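Setting up a cold drinks corner on one table, where does everything go?

Posted 27th June in Kitchen & Entertaining

DrinksOnTheDeck

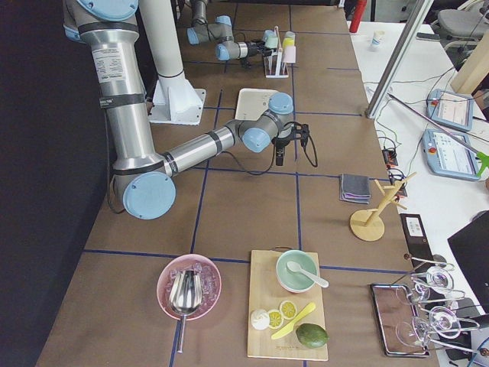 I'm putting together a lemonade and iced tea station for family get-togethers and I am having way too much fun with it! So far I've got a bowl for the ice with a scoop, a cutting board with lemons, a wire rack for the pastel cups, a wooden mug tree and a stand for the wine glasses. My table is 72 inches long and 22 inches deep, so it fills up fast.

What I can't settle is the order. Right now the ice is on the left, the cutting board is next to it, then the tray, then the wine glasses at the far end. The cups are at the back. I like the look of it, but I keep picturing people reaching over the lemons to get a cup and then coming all the way back for ice. Should the cups come first? And does the mug tree earn its place if we're mostly doing cold drinks? I'm very attached to it, I'll admit.

Also, any tips for keeping the ice from turning into one big lump? And would you cut the lemons ahead or let people do their own?

Thanks in advance, I love this site!

22 people found this helpful to read

PitcherPerfect
Top contributor in Kitchen & Entertaining

Oh I love this kind of project! I've done a drinks table every summer since we moved into our house and I still rearrange it every time.

Think of it as a line. People walk up with empty hands, so the first thing they should meet is something to drink out of. Then ice, then the drink itself, then lemon, then a spoon for stirring, then they walk off. In your case I would bring the wire rack forward to the left end and slide the bowl of ice over to the right of it. The cutting board can stay pretty much where it is. If you have lefties in the family they'll complain a little, mine do, but they get used to it.

Wine glasses at the far end are fine. They're for different people anyway, and you don't want kids brushing past them on the way to the lemonade. I would push that stand back from the corner though! A hip or a purse will find it sooner or later. Six inches in from both edges is what I go by.

For the ice, don't fill the bowl until people are at the door. Keep the rest in the freezer in a bag and top up little and often. Set a folded towel under the bowl too, it catches the drips and stops the bowl sliding when someone digs in with the scoop. If you find it's melting too fast, put the bowl inside a bigger one with a layer of ice between the two. I use an old Sipos mixing bowl for the outside one and it does a great job.

One small thing about scoops: leave the handle sticking out over the rim on the side facing your guests. If it slips down inside, people use their fingers. Every single time.

Lemons I cut ahead, but only one or two. Slices, not wedges, they look so pretty in a pale cup. Keep the whole ones in the kitchen and cut more when you need them. A plastic knife will get through a lemon if it has a serrated edge, though you have to saw a bit, and it's the one I'd leave out if there are little kids around.

tablehopper200

keep the mug tree. put it at the back and hang the cups on it if they have handles, then you can lose the rack. done

BositzLane

Agree with most of what PitcherPerfect wrote, and I'd add a couple of things from doing this for our block party in March (chilly, but the iced tea still went!).

Get a second cutting board. I noticed you're going to have lemons on the board, and if you plan on any snacks, avocado for instance, you really want those on a board of their own. We had ours sharing and the crackers tasted of lemon all afternoon. Some people liked it! I didn't. Any bowl with a spoon in it can come off the board too, which gives you that much more room to slice.

The tray is the most useful thing you've got and I don't see that you've given it a job. Make it the landing spot for used spoons and lemon ends. If you don't give people a place to put those, they go on the tablecloth. I line mine with a paper towel and swap it when it gets soggy.

If you do the mug tree (do it, they're so cute), hang one or two mugs on each side so it stays balanced. The light ones with a small round base can tip if everything is hanging on one side. And it's great to have out in the evening when somebody wants coffee.

Last thing, run through it yourself before anyone arrives. Take a cup, get ice, pour, add lemon, stir, step away. I did that with ours and moved three things in the first minute. It was the best part of setting up!

DrinksOnTheDeck

You are all wonderful, thank you! The rack is moving to the left end tonight and the tray is officially for spoons and lemon ends. tablehopper200, I'd rather leave the cups in the rack, but I'm keeping the tree. Going to look for a second board this weekend.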